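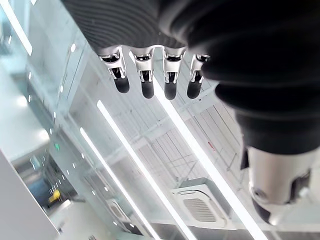
Clernier Home & Workshop Forum > Lighting and Electrical > Long linear lights on a high ceiling: worth it, or will I regret it?

Posted May 4, 2018

plumbob_and_tea
Hello everybody, long time reader and not much of a poster, so forgive me if I go on a bit. We've finally signed the lease on the big unit in Plindendale that I was dithering over all winter, and after a lot of back and forth with my better half (who will be running the upholstery side while I do the frames) we've come down to the question of lights. The ceiling is high. Lovely and high, the sort where you walk in and your shoulders drop, and I don't want to spoil it with a mess of fixtures dangling every which way.

What I keep coming back to is long white strips, the linear kind, running in parallel lines across the whole ceiling. I'd like to lay them on the diagonal to the walls, because the benches will sit at an angle too and I think it would look smart and bright. My worry is whether it'll be too much. I have 11 runs penciled in on the drawing and I can't tell if that's generous or silly. Has anybody lived with this kind of lighting day in and day out?

Thank you kindly, and sorry for the length!

marrowfat
Welcome out of the shadows! We have long strips in our shop and I love them dearly. Before that we had the old round high bay lamps, and I spent years moving my work six inches to the left so my own head wasn't in the way of it. With the long strips the shadows go soft, and for hand stitching that makes such a difference. Black thread on black cloth used to be a daylight job for me, and now I'll do it after supper if the mood takes me.

One thing I would say is to think about anything shiny. Polished metal picks up every one of those lights. I have a set of bright steel clamps that look like jewelry on the rack and drive me batty when I'm trying to read a rule lying next to them.

old_sawhorse
I'll be the grump, if I may. I don't care for them, and I've worked under them in two different buildings. Everything flat and white from one wall to the other, like working inside a refrigerator. You lose the shape of things. When I'm sanding a chair arm I want a low light coming in from the side so I can see every ripple, and a bright ceiling wipes that right out. Everybody says "no shadows" as if shadows were a bad thing — I need mine.

Also, the diagonal. It looks grand on paper. Then you want to hang a shelf or run a duct and you're fighting the angle for the rest of your days.

marrowfat
Oh, but sawhorse, you can have both! Keep the ceiling for general light and put a lamp on an arm at the sanding bench. I switch off the strip nearest my finishing corner and use the lamp by itself, and it's as cozy as you please.

old_sawhorse
If they're wired so you can switch them one at a time, then yes, I'll give you that. Most of the ones I've met come on all together with one switch by the door, and you get the lot or you get nothing.

quiltsandgears
Jumping in on the wiring, as that's the piece I'd spend money on. Please, please have them split into banks while the electrician is still on the lift. We didn't, and having it done afterward meant hiring the lift again, moving every machine on the floor, and a long stretch of grumbling from yours truly. If I were starting over I'd have the strips over the sewing tables on one switch, the ones over the saws on another, and the aisle by itself.

We went with Amadi fixtures, and I've been happy with them. The diffuser is milky enough that I don't see stripes when I glance up and back down again. The first ones we tried had a clear cover, and they went straight back. I'd spend a whole afternoon with a line floating across whatever I was looking at.

plumbob_and_tea
This is all so helpful, thank you. Sawhorse, I take your point about the chair arms, and I should have said that the finishing room is separate and has a window on the north side, so I may leave that one quite plain. The banks of switches I hadn't thought of at all! I'll be calling the electrician in the morning.

Does anybody have a feeling about color? The catalog goes from a warm cream to something nearly blue.

marrowfat
Middle of the range for me. Cream makes the linen look like it's been left in a smoker's parlor, and the blue end makes me look like I have. Take your fabric samples along and look at them under a lit one before you order.

tallow_lane
Late vote for the cooler white here, I'm afraid, though I'm in metalwork and don't have to match any fabric. I like it crisp. I do agree about glare on bright parts, and what helped me was a dull black rubber mat on the bench. Set the small polished pieces down on that and your eye has somewhere to rest.

About cleaning: high fixtures gather dust along the top edge, and it comes down when you least want it, usually on wet varnish. I set aside a day in July every year, rent a lift, and do the lot with a damp cloth. We have 40 feet of run on each side of the building and it takes me until mid-afternoon, with a sandwich.

old_sawhorse
Wet varnish. Yes. Ask me about the blanket chest sometime.

quiltsandgears
I'd like to hear about the blanket chest!

old_sawhorse
Another thread. I'd need a drink first.

And plumbob, since you do seem set on it, ask for the diagonal to be chalked out on the floor before anything goes up. Stand in it and push a bench around. If you still like it after that, I'll keep my mouth shut.

plumbob_and_tea
That I can do tonight, there's a big box of chalk in the truck. I'll report back when I have a quote, and sawhorse, I'm holding you to the story.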